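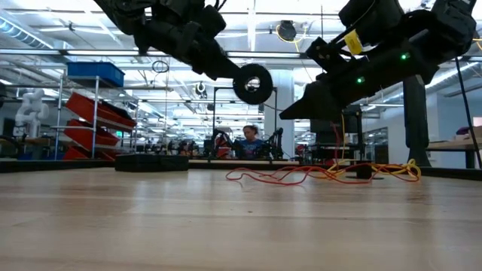 Customers who tested the preview said the old planner gave up too early on cable work. One user report, filed in July, put it in a single line: the arms stop where a person would just go around.

JUSCOMBE, Sun 13 November — Pavanetti today released Lireo 8, a major update to its motion planning and perception software for two-arm workcells. The release replaces the planner used in earlier versions, adds a scene model for wire, cord and other soft goods, and changes how the two arms share the space between them.

Earlier versions of Lireo planned each arm in turn. The second arm treated the path of the first as a fixed obstacle, and a request failed if no path was left. Lireo 8 plans both arms as one system with 14 joints. Either arm can slow down, wait or take a longer path so that the other can finish its move. When a request still fails, the planner returns the pair of links that blocked it and the point in the path where the conflict occurs.

The scene model is new. Rigid parts are still stored as meshes or boxes. Wire and cord are now stored as chains of short segments with a margin around each one, and the margin grows when the camera view of a segment is blocked. Loops that cross are kept as one object until a grasp separates them. The model updates every 200 milliseconds by default, and the planner checks the path in progress against each update.

Cables on the arms themselves are handled separately. Users can define a cable envelope for each joint in the cell file. The envelope is added to the link during collision checks and can be turned off for a joint where the cable runs inside the housing.

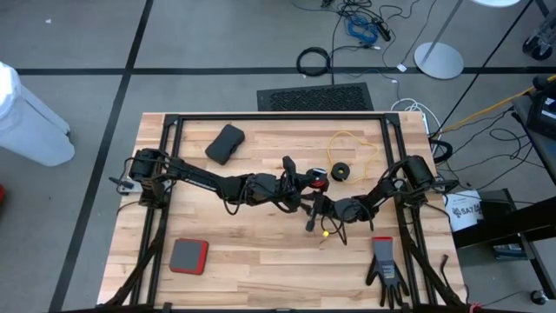
Does the shared zone still have to be drawn by hand? The question came up more than once on the Lireo user forum during the preview. It does not. Lireo 8 computes the zone from the two base positions, the tool lengths and the table height. A zone drawn by hand in an earlier version is imported and takes priority until it is deleted.

Before release, the planner was run against a regression set of 4,000 stored requests drawn from Pavanetti's own test cells. The set includes handovers, crossed reaches and picks close to the table surface, and it ships with the software so that customers can run it on their own hardware.

Other changes in this release:

Cell files are now plain text and can be compared line by line.
The calibration tool reports error per camera as well as the combined figure.
Replay can be stepped in either direction.
The Arumugam grasp library is included and no longer needs a separate install.

Lireo 8 is available now to customers with a current support contract. Cell files from version 7 open without conversion. Files from version 6 and earlier must be opened and saved in version 7 first — the converter has been removed from the new release. Version 7 will receive fixes until the end of July.

About Pavanetti
Pavanetti develops planning, perception and calibration software for robot workcells. The company is based in Juscombe.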